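The founder of Mokora had already poured the coffee when I got to the office in Colside, a long room over a bakery that smells of rolls until noon. She wanted to talk about the app right away, and I was happy to let her.

Mokora is a small music app where people record short tunes and pass them to someone else, who adds a part and passes them on again. It opened to the public in November with 47 testers, most of them friends from the Trirkudgate choir, and it now has 1213 people signed up. "I know that's tiny next to the big ones," she told me, laughing, "but I could fill the old town hall with them and still have folks standing out on the steps, and that makes me so happy!"

The idea came from voice messages. She and her sister used to hum bits of songs to each other late at night, and after a while the bits began to grow verses. "We had this one tune that went back and forth all winter, and I kept losing it in my phone. I wanted a place to keep it - just a drawer, really, for songs that weren't done yet."
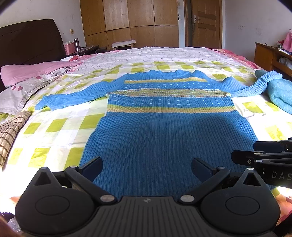
She is firm about the length of a clip, which stops at 11 seconds. Users write in asking for more, and she answers every one of them herself, usually with her second cup in hand. "If you give me a whole minute I'll fuss over it and never send it. Give me a few seconds and I'll sing in the car before I go in to work."

The next step is a tool called Tully, which listens to a hummed line and suggests a few chords to go under it. So far 981 users have asked to try it, and she is letting them in slowly while the team fixes a problem with low voices. "My dad hums way down in his boots," she said, "and Tully still thinks he's a truck."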